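Masking tape on an oiled table – how long is too long?
Tables, Desks and Worktops

teapot_and_twine
Posts: 286

Hello all, I've read this board for years and usually find my answer in somebody else's thread, but I can't find quite the right one for this so I'm going to ramble at you instead.

The table is a Fiturmont, the long pale one they used to do before they changed the range, and I'm terribly fond of it. I oiled it in February with Plerum clear, two thin coats and a day between, and it came up a lovely honey sort of colour. It's a working table these days and gets far more use than it ever did when we ate at it, so there is a dark grey mat laid on top to take the knocks. The mat would creep, a little every day, until it was sitting at a slant and annoying me, so down it went with white masking tape.

What I want to know is whether the tape will hurt the oil, and whether the wood under the mat is going to end up a different colour from the rest. I've got the table as it is now, from two sides. The second one shows the tape best. 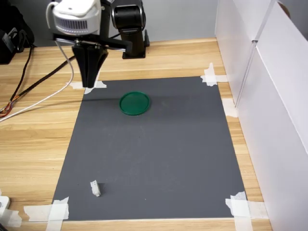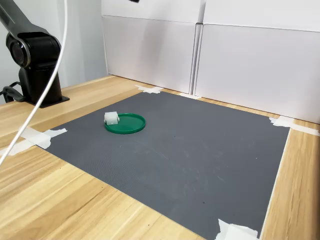 dovetail_dunce

Get the tape off sooner than you think you need to, would be my advice. Ordinary masking tape is meant to come off within a few days, and after a few months the sticky part stays behind and the paper comes away in your hand in little shreds. I had it along the edge of a workbench for a whole summer and I was picking at it with my thumbnail until the clocks changed. On varnish you'd get away with it, but on oil you may find it takes the sheen with it and leaves a dull patch in exactly the shape of the tape.

Lovely grain on that table, by the way. I can see why you're fussing.

marmalade_shelf

I'm going to disagree a bit, and please take it kindly! I've had paper tape on an oiled worktop for ages – a year, easily – and it came up perfectly well with a hairdryer on low and a bit of patience. You warm it, you peel it back slowly and flat against itself, and you wipe whatever is left with a drop of the same oil on a rag. The people who end up with shredded tape are nearly always pulling it up cold and straight towards the ceiling.

I'd be much more worried about the colour. Pale wood goes darker and yellower in the light, and whatever sits under a mat doesn't. We had a runner down the middle of our dining table and when I finally took it off to wash there was a ghost of it there, as clear as if I'd painted it on. It did fade into the rest in the end, but it took until the following spring and I kept a fruit bowl on it whenever my mother-in-law came round.

dovetail_dunce

A year on an oiled worktop and no mark at all? What was the oil? I'm willing to be wrong, but I'd want to know how hard it had cured before the tape went on. Oil that has had a week is a very different thing from oil that has had six.

marmalade_shelf

Plerum, same as the first post, only the satin one. And yes, fair enough, it had been on there for months before any tape went near it. So perhaps we're both right and it depends how soon after oiling it was taped?

teapot_and_twine
Posts: 286

Oh dear. I gave it three weeks before I taped anything, and I felt very virtuous for waiting that long. The tin says it's fine to use after a few days but I don't suppose they were thinking of tape.

I don't much mind a bit of fading, since the mat is staying put for the foreseeable, but I would mind dull patches at the corners because those would show if I ever changed to a smaller mat. I'll try marmalade_shelf's hairdryer on one corner this evening and report back.

slow_glue

Could I ask why it has to be taped to the table at all? There's a thin rubbery mesh that goes under rugs, and you can buy it off the roll and cut it with kitchen scissors. Cut it a finger's width smaller than the mat all the way round and you'll never see it. Mine came from the Dvorak hardware shop and I've still got most of the roll, because I got carried away and bought enough for a ballroom.

dovetail_dunce

Careful with the mesh! Some of those rug grips react with a finish and leave you a waffle pattern. I've seen it on a sideboard and it was heartbreaking. If you're going that way, put it somewhere hidden for a month first, the underside of the table for instance, with a book strapped against it.

slow_glue

Well, I've had mine down two winters with no waffles, but I'm on varnish, so I'll bow to you there.

papertowel_admiral

Another vote for tape, only a different one. Sustell do a low-tack one meant for delicate paintwork, and I use it on everything now. It isn't as strong, so press it down well with the back of a spoon and change it every month or so. If you find a dull spot when the old tape comes up, let it alone for a day, go over it very lightly with 300 grit along the grain and rub in a little oil with your fingertip. Don't go round and round or you'll have a shiny coin in the middle of your table for ever more.

I'll add that I once paid a man £87 to put right a patch the size of a saucer, and I watched him do precisely that, with his finger, while he drank my tea.

teapot_and_twine
Posts: 286

Back again. Hairdryer on low, one corner, very slow, and the tape came up in one piece. There's a faint tackiness which went with a rub of oil, and the wood looks perhaps a shade flatter there, though I had to crouch down with the lamp behind it to be sure and my knees weren't keen.

So I'm ordering the Sustell tape and I'll do the other corners when it comes. I'm going to put a scrap of the mesh underneath the table as well, with a book, as dovetail_dunce says, because I'm curious now. And I'll lift the mat for a day now and then when I'm not using it, to let the light at the wood.

dovetail_dunce

Glad it came up clean. Do leave the lamp switched off in future, you'll only find things.

marmalade_shelf

Will you post again when the mesh has had its month? I'd love to know, we've got a drawer that could do with some.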